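# Bench tips for recording grasp examples

Kept by Elsie Lowther for the Gatbridge bench. Last revised September 2, 2020.

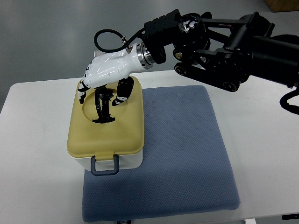
Most wasted episodes come from the setup and very few from the learning code, so spend the first part of a session on the table. Put a cushion or a folded mat under anything with a hard base. A food container on bare white laminate or steel will skate when a finger touches the lid early, and the episode then teaches the policy to chase it. The blue-grey cushion with the mesh surface does well under boxes of this sort. Set the container towards the left of it if the arm comes in from the right, so the wrist has room to come down.

**Choosing objects**

- Lids with an upright handle in a recess are good early material. The palm can come down over the loop and the fingers have somewhere definite to go.
- Where a container also has a carrying handle on the front, decide before recording which handle is the target and write it in the task line. Mixed targets under one label cost us 100 episodes in December.
- Avoid clear plastic until the opaque set is finished.

**Before each block**

1. Home the arm and check that hoses and cables hang free through the full wrist turn.
2. Wipe the fingertips with a barely damp cloth. Washing-up liquid leaves a film.
3. Open and close the hand twice with nothing in it.
4. Record one throwaway episode and play it back at half speed.

**Varying the start**

Move the object a little between episodes, and turn it as well. Operators remember to shift it and forget the rotation. The Molance set reached 2,078 episodes before we plotted the lid angles, and almost 800 of them shared the same heading. Those were kept, but weighted down.

Leave the cushion's position alone within a block and change it between blocks.

**Failures**

Keep a missed grasp if the operator recovers and completes the task. Mark it "recovered" in the Sustura log. Discard it if a person reached in. A pause of more than 2 seconds in mid-air should be trimmed, unless the hand is waiting on contact – the Ghoneim script cannot tell the difference, so check by eye.

**Storage**

Copy episodes off the bench machine at the end of each block. Name folders by object, then target, then operator initials. No spaces in folder names.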